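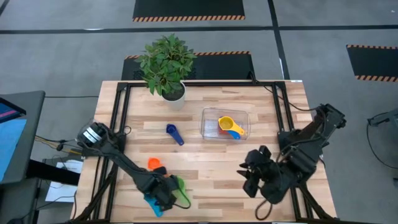 **Cevcombe** is a side-scrolling exploration game from Wovex, a small studio that had only made puzzle games before it. I've been looking after this page for a while, so expect a few opinions mixed in with the facts (I did finish it twice).

## Gameplay

You play a mail carrier in a flooded valley town, and the whole map is open from the first minute. There are 382 letters to deliver, and you can skip nearly all of them! Getting around is the fun part — you start with a hook and a short glide, and everything else is learned by messing about on rooftops. The glide feels stiff for the first hour, then it clicks and you'll never want to walk again.

Combat hardly exists. The Ornach, a big eel that patrols the lower canals, is the only enemy that can send you back to a post office, and it costs you 200 stamps each time. Stamps buy maps and coats.

## Development

Wovex built the game on Antoniadis, its own engine, which had to be half rewritten to handle the water. The first public demo came out in June and had just 2 districts, with no music in either.

## Updates

The patch of 5/8/26 raised the stamp limit to 1,000 and added a button for skipping the ferry ride. I still take the ferry most of the time — the accordion tune is too good.

## See also

- List of Wovex games
- Ornach (boss strategies)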